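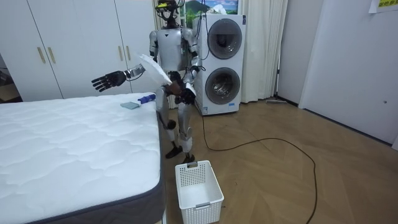
The mattress, the herringbone floor, and the things left on the bed.

The Bed on Chala Street

The mattress came in June, before the heat did. Two men from Cesenetti carried it up the stairs on its side and had trouble at the turn, where the wall still had a mark from the old one. Gemechu Teshome held the door and said left, then left again, and then stopped saying anything and let them work it out.

"Where's the frame?" the older man asked.

"Put it on the floor for now."

They laid it down in the small room with the corner pointing toward the door. One of them cut the plastic off and rolled it under his arm. Gemechu signed the paper against the wall. It said 1,021, delivery included, and he read the number twice though he had known it for a month.

When the van had gone he took his shoes off and pressed the top of the mattress with his palm. It was white and quilted, with a wavy stitch that went around on itself like clouds in a child's drawing. He had not noticed the stitching in the store. In the store he had looked at the price and at the dark gray border, and thought that gray would not show the dirt.

His mother was coming from Ginditz. She had never stayed with him. In 14 years she had been to his sister's every summer and to his cousin's twice, and each time she had called him from there and said next year. This year she had called and said she would stay until the fall, if there was a bed.

"There's a bed," he had told her. There had been a bed then, the old one, with a dip in the middle that you could lose a book in.

He had put nearly 2,000 aside for the room. Some of it went on the floor, where three of the blocks had come loose under the window. A man from Pamelach had fixed them back in the herringbone so well that Gemechu could no longer find them, and this bothered him a little. The rest went on the mattress, and on two pillows, and on paint he had not opened.

On the evening before she came he went in to get the room ready. He brought the pillows under one arm and the sheets under the other, and a brush and a cloth in his back pocket. He put everything down on the mattress and looked at it.

The trouble was that he did not know how she liked a bed made. He had slept in beds she made until he was 19 and he could not have said whether the sheet was tucked at the foot or left hanging. He remembered that it was tight. He remembered the smell of the soap. There had been a pillow with a flat side and she would hit it hard, once, before she put it down, and he and his sister used to wait for the sound.

He called his sister.

"Does she want one pillow or two?"

"She'll tell you two and use one," his sister said. "Where is she going to sleep?"

"In the small room."

"On what?"

"I bought a mattress."

"A new one?" She was quiet for a moment. "You know she'll ask how much."

"I know."

"What are you going to say?"

"Less," he said.

His sister laughed. Then she said to leave the foot untucked, that her feet got hot now, and that she got up at four and would want a light she could reach. He wrote light on the back of the Cesenetti receipt. He had not thought about a light.

After that he went over the top of the mattress with the brush, although it was new and there was nothing on it. He wiped along the border. He kneeled to do the near side, and while he was down there he saw how low the mattress was. He tried to think of her at 76 getting up from it at four in the morning. He sat down on it and stood up without using his hands. Then he tried it again with his eyes shut, slowly, the way he thought she would do it, and he had to put a hand on the floor.

He looked up the frame he had decided against. It was 3 inches higher than the cheap one and cost more, and Cesenetti closed at seven. It was ten after six. He drove over there in his work shoes with the laces undone.

The frame came in a flat box. The box said one person could put it together, and he supposed one person had, somewhere, in a bigger room. He had to stand the mattress up against the wall, where it leaned and slid and leaned again, and he worked in front of it with his shoulder holding it back. He put one of the side rails on backward and took it off. At nine his neighbor knocked to ask about the hammering, and then came in and held the mattress for him.

"It's a good one," the neighbor said, with his cheek against it.

"It should be."

They let it down onto the frame together at close to ten. The neighbor went home. Gemechu put the sheet on, tight at the head and loose at the foot, and found a lamp in the kitchen that would do. He put the cases on both pillows. He picked up the first one and hit it hard, once, and put it down.

She arrived the next day at noon with one suitcase and a bag of dried peppers. She walked through the kitchen, and opened the refrigerator and closed it. In the small room she sat on the bed with her coat on and moved her hand over the cover - back and forth, the way she used to feel cloth at the market.

"How much?" she said.

"Six hundred."

She looked at him. She lay back, still in the coat, and looked at the ceiling for a while.

"Your sister's is softer," she said. "I don't like hers."

Then she took the second pillow from behind her head and handed it to him, and he stood there holding it while she untied her shoes.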